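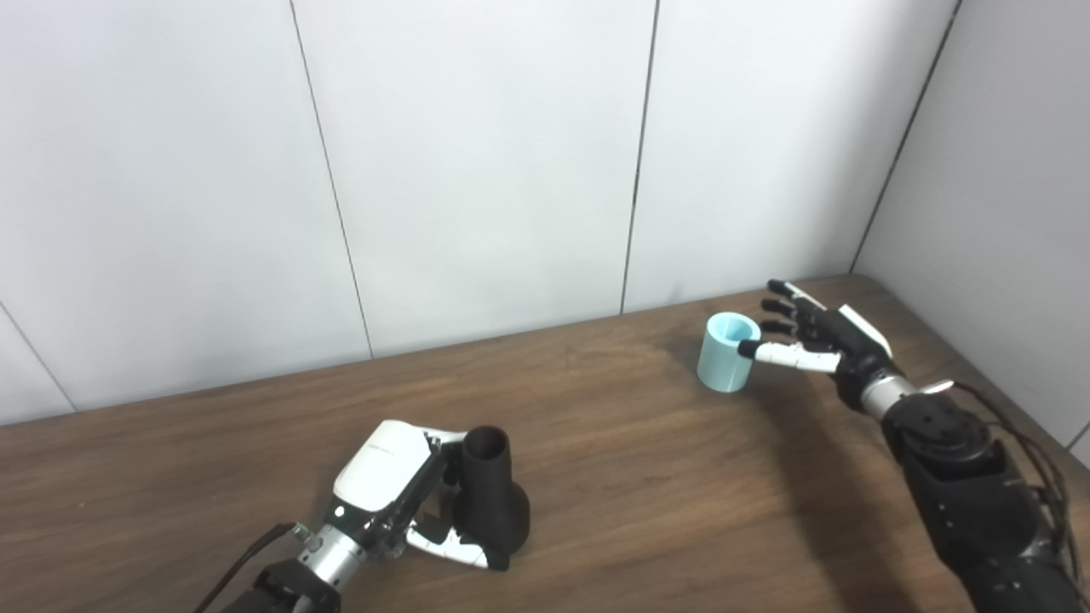

Robots drop things, and my job is to work out why. I'm Lev Hrynyshyn, and I look after a two-handed robot called Lumulo, who spends most of the day picking up cups and bottles and putting them down again. Sounds easy, doesn't it? You did it at breakfast without even thinking! But look at that right hand, with its thumb nearly touching the side of the light blue cup. It has to stop in just the right place, close just enough, and then lift. If any one of those goes a bit wrong, you get a crash and a lot of mopping (we practise with water sometimes, and I always end up with wet socks).

So let me tell you about the Saturday when Lumulo went wrong.

It was going brilliantly all morning. We had done almost 200 pick-ups and I was already thinking about my sandwich. Then the right hand reached for a cup, closed its fingers, and carried on closing. Squeeze, squeeze, squeeze... CRACK! The cup broke into bits and the hand was still trying to squash the pieces.

I hit the big red button. Every robot I work with has one, and it means STOP RIGHT NOW. Lumulo froze. My friend Severyn Antoniuk came running in from next door because he thought I'd fallen off a chair.

What had happened?

Well, when you pick up a cup, your skin tells your brain how hard you're pressing. Robots don't have skin like yours, so Lumulo has tiny sensors in its fingers. A sensor is a part that notices something and sends a message about it. These ones send a number. A gentle touch might be 5 and a firm grip might be 30. When the number gets big enough, the hand knows it can stop squeezing.

But one of the wires inside the wrist had come loose. Robot wrists bend and twist all day long, and wires get tired of being bent, a bit like a paper clip that you wiggle back and forth. The messages couldn't get through, so the number stayed at zero. Poor Lumulo thought it hadn't touched the cup yet, and kept on closing its hand to find it!

Mending the wire took me 18 minutes, and then we did something more important. We gave Lumulo a new rule. If the fingers have closed a long way and the number is still zero, don't squeeze harder. Stop, open up and call a grown-up. Engineers call this "failing safe". It means that when a part breaks, the machine does the least dangerous thing it can.

People have rules as well. Mine are:

Never put your hand near a robot that is switched on, even if it's standing still. It might be about to move.

Always know where the stop button is before you start.

If something sounds odd, stop and look.

I broke that last one, by the way. Severyn says the wrist had been clicking since ten o'clock, and I thought it was the radiator.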